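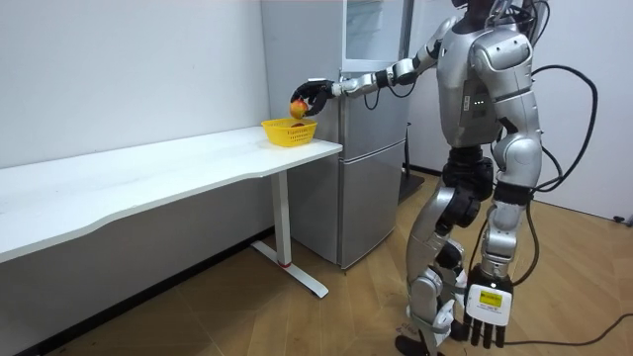 Figure 3. A piece of fruit held above the basket at the right end of the table, in front of the refrigerator.

Posted April 30, 2024 | By the Igwe Household Storage Group

We use cookies to improve your reading experience. Accept | Settings

4. Counter and Refrigerator Storage

The Birnby survey covered 106 households, each of which kept a storage diary for 10 days. The diaries contain over 1446 entries on fresh fruit. In most of them the fruit passed through an open container on a table or counter before it was eaten or chilled. The setting in Figure 3 follows this pattern: a small plastic basket on a white table, within arm's reach of the refrigerator.

Perforated sides were preferred to solid ones. Diary keepers often said that a bowl hid bruised fruit at the bottom, and several moved to baskets during the study.
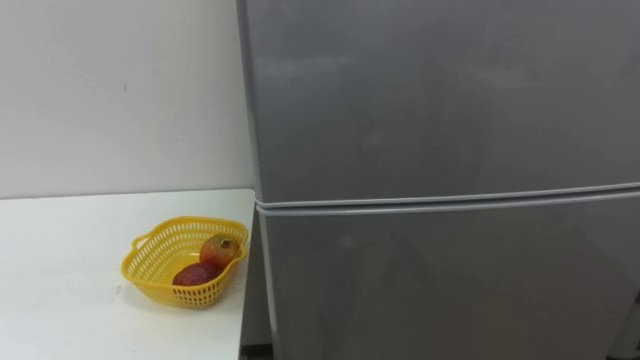

Figure 4. Basket with two red fruits on the table, beside a two-door refrigerator.

Small loads such as the one in Figure 4 were typical of the days just before a shopping trip. Households with small loads were less likely to chill their fruit at all. The distance between table and refrigerator also mattered — where the two stood side by side, fruit was moved more often and in smaller amounts. 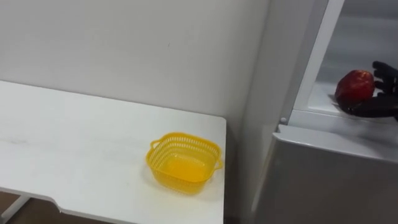 4.1 Emptying and Refilling

An empty basket was rarely put away. Diary keepers left it in its usual place and refilled it there, and the Nurex coding scheme treats this as continuous use. Baskets with handles were sometimes carried whole to the refrigerator, although most entries describe fruit being moved one piece at a time.
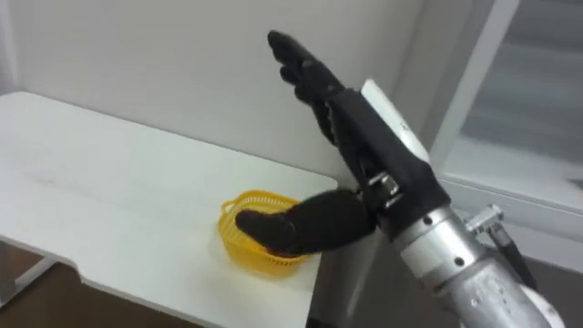

Reach was coded separately from distance. A basket near the end of a table can be approached from the front or the side, and entries from such kitchens mention fewer spills. We did not find the same effect for deep bowls, which the Irier pilot had also left unresolved.

Last updated: November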